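Inicio | El camino | Cómo llegar | Preguntas frecuentes | Avisos | Contacto

Buscar en esta web... Buscar

Preguntas frecuentes sobre el camino de Plidavton

Respuestas rápidas a lo que más nos escribís. Si falta algo, al correo.

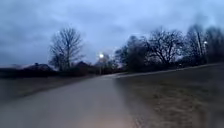 ¿Cuánto mide el camino?

3.120 metros de punta a punta, desde el aparcamiento de Grornavetti hasta la fuente de Zadby. Ida y vuelta por el mismo sitio, no es circular. Hay un mojón pequeño cada 560 metros, por el lado del arcén. El tercero está medio tapado por las zarzas, lo sabemos.

¿Se puede ir en bici?

Sí. Despacio y con timbre. El camino es estrecho y se comparte con gente a pie, perros, carritos. Quien va andando tiene preferencia siempre. Si queréis hacer series o ir a tope, la carretera vieja está al lado y por allí no pasa casi nadie.

¿Y en patinete eléctrico?

Mismo criterio que las bicis. Los ciclomotores no, ni siquiera empujados con el motor encendido (nos lo han preguntado).

¿Se puede pasar con carrito o silla de ruedas?

Bien en casi todo el recorrido, está pavimentado. Pendiente suave. El punto malo es la rampa de Zadby, los últimos 50 metros: más empinada y con la junta levantada. Con silla manual mejor ir acompañado o darse la vuelta en el banco de antes de la rampa. La obra de la junta está pedida, sin fecha.

¿Se puede pisar la hierba de los lados?

Mejor no, por lo menos en los tramos donde se ve la tierra. Donde la gente corta por la hierba se acaba pelando y luego, con lluvia, es barro. En abril resembramos lo más gastado. Si hay cuerda puesta, por favor no la saltéis – la semilla tarda en agarrar y una tarde de pisotones la deja en nada.

¿Por qué no ponéis grava en los trozos pelados?

Se probó. La grava acababa encima del pavimento y hubo un par de caidas en bici. Se quitó y no la vamos a volver a poner. De momento, resiembra y ya.

¿Resbala cuando llueve?

Algo. El pavimento es liso, con lluvia o con hojas encima hay que ir con cuidado, sobre todo en las curvas. Zapato con suela de goma y sin prisas. Con hielo directamente no lo recomendamos, no se echa sal porque quema el arcén y acaba en la cuneta.

¿Está iluminado?

Solo en parte. Hay alguna farola encendida, pero no en todo el recorrido. Se ha hablado mucho de poner balizas bajas y por ahora no hay acuerdo ni dinero. Llevad linterna o frontal si vais a volver tarde. Chaleco o algo reflectante también, que las bicis no os ven hasta que están encima.

¿Hasta qué hora se puede estar?

El camino no se cierra. El aparcamiento sí: la barrera baja a las 21:30 en verano y a las 19:00 el resto del año. Si os quedáis con el coche dentro hay un teléfono en el poste de la barrera. Contestan, pero puede tardar.

¿Perros sueltos?

Atados. Correa corta cuando os crucéis con alguien. Hay un prado vallado junto al aparcamiento donde sí pueden ir sueltos, cerrad la puerta al salir. Bolsas: traed las vuestras, el dispensador está roto desde hace tiempo. Papeleras en los dos extremos y en ninguna parte más, o sea que la bolsa se lleva en la mano hasta el final. No se cuelga de un arbusto.

¿Cuándo se podan los setos?

Entre noviembre y febrero. En primavera y verano no se toca nada por los nidos, aunque alguna rama moleste. Si hay una que cruza el camino a la altura de la cara, escribid con el número del mojón más cercano y se corta solo esa.

Se me ha pasado algo: la poda del arbolado la lleva otra empresa, Pyo, y tienen su propio calendario. Nosotros solo arbustos y arcén.

He visto un árbol sin una sola hoja, ¿está muerto?

En invierno es lo normal, muchos de por aquí son de hoja caduca. Si llega mayo y sigue pelado, entonces sí, avisad. También si veis corteza que se desprende en placas, setas en la base o una rama grande rajada. En ese caso no os quedéis debajo haciendo la foto, hacedla desde lejos.

¿Puedo coger moras, endrinas, leña?

Moras y endrinas, lo que os comáis. Para vender, no. Leña tampoco, ni la del suelo: se deja a propósito para los bichos.

¿Las casas que hay detrás del seto son visitables?

No, son particulares. No se entra por los huecos del seto ni se pregunta por el baño. Baños hay en el aparcamiento, abren con la barrera.

¿Hay agua en el camino?

Solo en la fuente de Zadby. Potable, se analiza. En las heladas se corta y ponemos aviso en la página de Avisos. Si hace calor salid ya con agua desde el principio, sombra hay poca en la primera mitad.

¿Hay bancos?

3. Uno a la salida del aparcamiento, otro a mitad y otro antes de la rampa. El de la mitad no tiene respaldo. Se ha pedido uno más y está en lista.

¿Se inunda?

El tramo bajo, a veces, después de varios días de agua. Dura poco. Si el agua tapa el pavimento no paséis por en medio, no se ve el borde y el escalón del arcén es traicionero. Vuelta atrás y otro día.

¿Puedo organizar una carrera, una marcha, un rodaje?

Hay que pedirlo con antelación, con recorrido, número de personas y quién responde. Hasta 50 participantes se contesta por correo en unos días. A partir de ahí pasa por Manaia Kereama, que lleva los permisos, y tarda más. Nada de marcar flechas con spray – ni el que dicen que se va solo. Tiza o cinta, y la cinta se recoge el mismo día.

Un paseo con amigos no necesita permiso, aunque seáis muchos. Id en fila cuando venga gente y ya está.

¿Se pueden hacer barbacoas o picnic?

Picnic sí, en el prado de Zadby. Fuego no, en ninguna época, tampoco hornillo de gas.

¿Y drones?

Preguntad antes. Por las casas y por los pájaros casi siempre decimos que no en primavera.

He perdido algo, ¿a quién llamo?

Lo que se encuentra se cuelga del poste de la barrera (guantes, gorros, chupetes). Llaves, móviles y carteras van a la caseta, hay que describirlos. Se guarda tres meses. Después las prendas se donan y las llaves se tiran.

¿Cómo aviso de un desperfecto?

Correo con: mojón más cercano, qué pasa, foto si teneis. No hace falta más. Lo lee Frans Segers por las mañanas. Si es urgente – árbol caído atravesado, tapa de arqueta abierta – llamad al teléfono de la barrera, no mandéis correo.

Lo que no hace falta que nos mandéis: charcos normales, hojas en otoño, topos. Los topos se quedan.

¿Se puede llegar en autobús?

Hay parada en Grornavetti, a cinco minutos andando del aparcamiento. En Zadby no para ninguno, así que contad con la vuelta a pie. Horarios en Cómo llegar; los que están pegados en la marquesina son viejos.

¿Cuánto se tarda?

Paseando, menos de una hora hasta la fuente. Con niños pequeños, lo que ellos quieran. En bici nada, un rato.

¿Va a haber ampliación hasta el río?

Está en estudio. No tenemos plano ni plazo que enseñar. Cuando haya algo se publica en Avisos, y no antes, así que por favor no preguntéis a la gente de mantenimiento, que saben lo mismo que vosotros.

¿Tenéis mapa en papel?

En la caseta, gratis, uno por grupo. El nuevo ya trae los mojones y la fuente bien colocada, en el anterior salía al otro lado del camino. Si tenéis el viejo en casa, tiradlo al papel.

Contacto | Aviso legal | © Camino de Plidavton | Volver arriba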